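Live-in carer or visits four times a day for my dad?

Themis Sotiropoulos
Posted in Care at Home, Duvelside board

Hello all, long-time reader, first go at posting. My dad came out of hospital in June after a fall and he's managing, just about, with me popping over before work and my sister doing teatimes. It can't go on like that though, we're both shattered. We've had two quotes. Holtton do visits and want 195 pounds a week for the short morning call and a bit of help at lunch. Futis would put someone in full time, and by the time you've added their fees it's over 1,000 a week, which made me sit down!
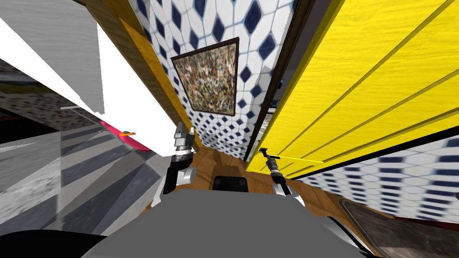

Dad is quite happy with the idea of visits but goes quiet when I mention anyone living in. He's a private man and he's used to his own routine (radio at 8, toast, crossword, don't speak to him till it's done). His passage is much like the one in the photo, narrow, with tiles on the wall and a painting hung on them, and he steadies himself along it with one hand when he's tired. Nights are what bother me most. He gets up for the loo two or three times and that's how he fell before.

Has anyone started with visits and moved up to live-in later? Did the agency mind? And did you have to sign up for a minimum number of weeks?

Meléndez
We did exactly that with my mum. Started with mornings only, then added a bedtime call, then had a live-in lady for the last year. The agency didn't mind a bit, but read the notice period, ours was four weeks and we got caught paying for both. Before you agree to anything, ring the council and ask for a care needs assessment. It's free, and they can send an occupational therapist to look at grab rails and the like.
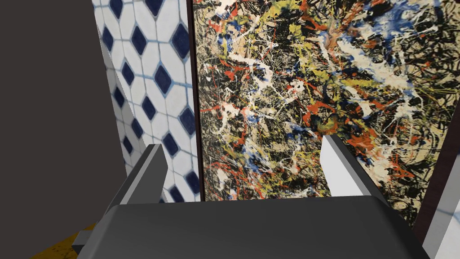 Also ask about a night sitter, because it might be the nights you need and not the days. Ours came at ten and left at seven, three nights a week, and I slept like a log. Mum grumbled for a fortnight and then started saving her the good biscuits. I'd ask to meet whoever is coming first, too. A decent agency will say yes.

bridge_end_jan
Get him a pendant alarm. My aunt's was 119 for the year and she wore it in the bath and everything. Don't know about live-in, sorry, but good luck with your dad x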